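# Late buses and small gigs: does the Kurnska ticket offer bring people in?

Mar 2, 2023

The claim we set out to test is on the venue's own posters: show your night bus ticket at the door of the Kurnska and the cover charge drops. Management told our group the offer "filled the room" over the winter. We had our doubts before we began, and most of them are still there.

We were given door records for one season, 2,736 entries in all, on paper sheets that we typed up ourselves. Each entry should show whether a bus ticket was presented. On seven nights the column was left blank from top to bottom, and we dropped those nights. The venue wanted them counted as "typical". We couldn't see how anyone would know.

Of what was left, almost 400 people used the offer. That sounds healthy until you look at when they came. Most were there for the two Bekia shows, which sold well in advance and would probably have been busy with no discount at all. On ordinary weeknights the offer was hardly touched.
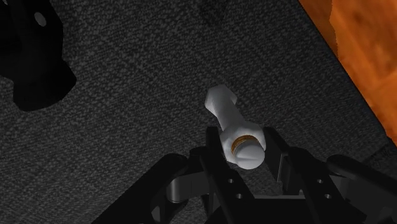
*Live Music and Venues Group, Second Year Projects*

We also handed out a short questionnaire in the queue and got 40 back. Asked whether the cheaper entry had changed their plans, most people said yes. I wouldn't lean on that. They were standing outside with the discount in their hand, and the question (our wording, our fault) more or less invited them to agree. Several who said yes had also written that they come every month.

The Stenach bar across the river has no such offer and, going by its listings, puts on a similar mix of blues and soul. A proper comparison would need its door figures, which we asked for twice and did not get. The Qaisi car park is another gap. It is cheap after six and closer than the bus stop, and neither the posters nor the records mention it.

So the offer may work, a little, on some nights. The records don't show it, and "filled the room" is a long way past anything we found. If the venue repeats the offer in April, we suggest it leaves the big shows out and has the door staff fill in the column every night.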